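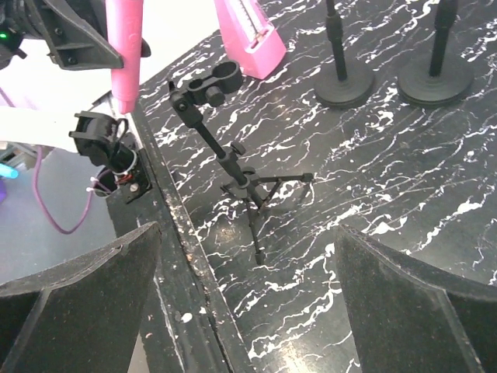

**Figure 3.** Stands and metronome on the marbled tabletop: a small tripod with a ring-shaped clamp, two disk-base stands, and the pink metronome to the left of the disk-base pair.

### 3.2 Equipment on the table

All home recordings in the study were made at a table. We chose this because most of the players who took part practise in a kitchen or dining room, and few of them own a full-height stand. The equipment therefore had to fit on an ordinary tabletop and leave enough room for a music book or a tablet.

Two kinds of stand were used (Figure 3). The first is a small black tripod with three thin legs, a slender rod with a joint partway up, and a clamp at the top. The second has a heavy round disk for a base and a thin vertical pole. We refer to these below as the tripod and the disk stand. Both are common types, and players who already had something similar at home were allowed to use their own.

The two kinds behave differently in a small space. The legs of the tripod spread well beyond the point where the rod meets them, so it claims more of the table than its weight would suggest. Books and sleeves catch on the legs. The disk stand takes up a plain circle and can be pushed close to its neighbour, but it is heavier to carry and several players disliked lifting it over a polished surface. Montserrat Arroyo, who ran the home visits, began carrying squares of felt to put under the disks, and we kept this practice for the rest of the study.

### 3.3 Placing the metronome

The metronome was the hardest item to place. A pyramid-shaped model with a pendulum was preferred over a phone app because the players had asked for a beat they could see as well as hear. Colour was left to the player. The bright pink one in Figure 3 was easy to pick out against dark stands, and two of the younger players asked for the same colour.

Sound from the pendulum reaches the microphones in two ways, through the air and through the table. The second path caused most of the trouble. In the Flistmont trials, held in April, the tick was clearly present in quiet passages even when the metronome had been moved to the far side of the table. Putting a folded tea towel under it helped more than adding distance. Saturnino Manzano later compared a tea towel, a cork mat and a thick magazine, and found little to choose between the towel and the mat. The magazine was worse than either.

We settled on the following layout:

- metronome at the back of the table, on a folded towel, with its scale facing the player
- disk stands in front of it, side by side, with a small gap between the bases
- tripod nearest the player, turned so that no leg points at the chair

The order matters less than the towel. Players at the Herard site had a narrow table and put the metronome to one side, with no change in the recordings that we could hear.

### 3.4 Setting up and checking

Players were given a one-page guide and asked to set up the table themselves. They were told to allow 20 minutes for the first session, although most needed less once they had done it a few times. The guide asked them to tighten every screw and joint by hand before fitting a microphone, then to press lightly on the tabletop and watch for sway. If the rod of the tripod moved, they were to lower it and try again.

The distance from the microphone to the edge of the table was set at 730 mm or less, which suited all of the tables in the study — the deepest was 800 mm. Players marked the position of each base with a small piece of painter's tape. This let them clear the table for meals and put everything back in the same place.

Across the three sites (Flistmont, Herard and Pradari), 8 recordings had to be repeated because a stand had been bumped or had slipped. Most of these involved a tripod leg and a turning page. After the Pradari sessions we changed the guide so that the music book sits to the left of the tripod for right-handed page turners, and to the right for the others.

One limit should be noted. We did not test glass tables, and the felt and towel may not work as well there. Tóth, the fourth planned site, had two players with glass tables, but it withdrew before any equipment was delivered.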